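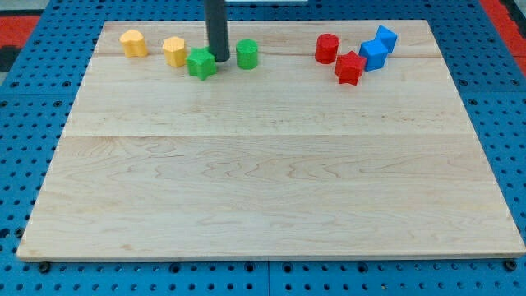
Yayra Agbenyega pregunta si un robot se cansa. Cansarse, no. Pero sí se desajusta, y entonces empuja las piezas donde no debe. Por eso, antes de empezar a trabajar, alguien tiene que prepararlo.

En el taller de Zundunik hay un brazo robótico que empuja bloques de colores sobre un tablero de madera. Los bloques tienen formas distintas: hay estrellas, cilindros, cubos y hasta un corazón. El brazo no tiene dedos. Termina en una varilla gris oscura con la punta redondeada, y con ella va moviendo los bloques de un sitio a otro.

Primero, el tablero

La mesa de debajo es azul y está llena de agujeros en filas. Una mesa así es muy práctica para montar cosas, porque en los agujeros se pueden meter tornillos. El tablero se coloca siempre en el mismo lugar. El robot no sabe que alguien lo ha movido: si el tablero está un poco torcido, él sigue yendo al punto de antes y falla.

Wian Coetzee empuja el tablero con las dos manos para ver si baila. Si baila, aprieta los tornillos. Después pasa un paño seco por la madera. Una miga de goma de borrar puede frenar un bloque pequeño.

Después, la varilla

La altura de la punta es lo más delicado. Si baja demasiado, raya la madera. Si se queda muy alta, pasa por encima de los bloques y no los toca. Wian baja el brazo muy despacio y se para cuando entre la punta y la madera solo cabe una tarjeta de cartón. Luego guarda esa altura en el ordenador.

También mira que la varilla esté recta. Si está floja, se tuerce al empujar y el bloque sale hacia un lado. Se aprieta con una llave, siempre con el robot parado.

La prueba

Para terminar, el brazo hace tres empujones lentos con un solo bloque. Si el bloque llega a su marca las tres veces, el robot puede trabajar. Si no llega, se vuelve a medir la altura.

La varilla se cambia cada 200 horas de trabajo, aunque parezca nueva. Con el roce, la punta se va gastando y deja de ser igual de redonda por todos los lados.

Palabras que conviene saber

Efector final: lo que lleva el brazo en la punta. Puede ser una pinza, una ventosa o una varilla.

Calibrar: comprobar las medidas de una máquina y corregirlas.

Parada de emergencia: el botón rojo que detiene el brazo. En Zundunik se prueba cada mañana, antes que todo lo demás.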